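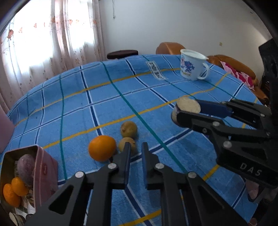

4.2 Where the fruit goes when there is no kitchen

I went into this part of the study expecting to write about refrigerators. Our 30 rooms in Farnmont and Sivside are all single rooms with a shared kitchen somewhere down the hall, and the shared kitchen has a refrigerator, and I had a whole coding sheet ready for shelves and drawers and whose name was on what. I used maybe a third of it. Fruit and root vegetables mostly stayed in the room with the person who bought them, and once they were in the room they could be pretty much anywhere.

Over six weeks we logged 2,465 item sightings, where a sighting is one piece of food on one surface at one visit (so the same orange can show up several times, and some of them did, for longer than I would have eaten them). Around 600 of those were whole fruits or uncooked roots. The rest was packaged food, leftovers and drinks, and I come back to those in 4.4.

The first thing I had to give up was the idea of a "food surface." In the pilot I had coded tables, desks, sills and beds separately and marked each one as either for food or for something else. It was a nice tidy scheme and it fell apart on the second visit! Produce sat next to money, phones, cups, keys, mail. A bed with a sheet pulled flat over it did the same work in the afternoon that a table did in the room next door. I ended up coding each surface by what was on it at the time of the visit and letting the furniture be a second, separate column.

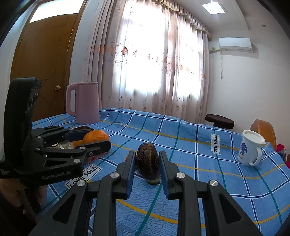 Figure 1. Mixed use of one surface: an avocado on a blue plaid sheet, with a lidded floral mug, a pale pink kettle and some crumpled paper money.

Figure 1 is a good one to keep in mind while reading the tables, mainly for the mix. There is an avocado, there are things for making or holding a drink, and there is cash, and all of it fits on the same cloth. Under my pilot scheme this would have been a "sleeping surface, non-food" and the avocado would have gone down as misplaced. I don't think it was misplaced. When I asked people where a fruit "belonged," the most common answer was some version of "where I'll see it." One person told me that anything that went into the hall refrigerator was as good as gone, and she meant forgotten, though I also heard plenty about things being eaten by neighbors.

Containers were the second surprise. I had a code for bowls and a code for bags, and I needed a lot more than that. Cookie tins and candy tins came up over and over, usually left open, with small citrus and sweet potatoes in together. Most people said they picked a tin for its size or just because it was already there after the cookies were gone. A few liked that it could be moved in one go when the bed had to be a bed again, lid or no lid. I now code any rigid container that wasn't sold for holding produce as "adopted," and adopted containers outnumber bowls in both neighborhoods.

Roots deserve a short note of their own. Sweet potatoes and taro traveled with the fruit in almost every room, although the same people, asked to sort picture cards, put them firmly with the vegetables. Cut pieces were rarer in our log than whole ones, and I treated a cut piece as a new item from that visit on. That choice pushes the sighting count up a little. I left it in, and the log keeps the whole and cut entries separate for anyone who would like to add them up differently.

There is a seasonal wrinkle too. We finished in June, when the rooms on the upper floors were getting warm, and a few people had started carrying avocados down the hall once they softened. I can't say how far that goes, as our visits stopped about when it began. The Sivside rooms are also smaller than the Farnmont ones, with less table and more bed, and I haven't found a good way to pull the size of the room apart from the habits of the person living in it. Section 4.3 takes a first try at it, using only the rooms that had both a table and a clear windowsill.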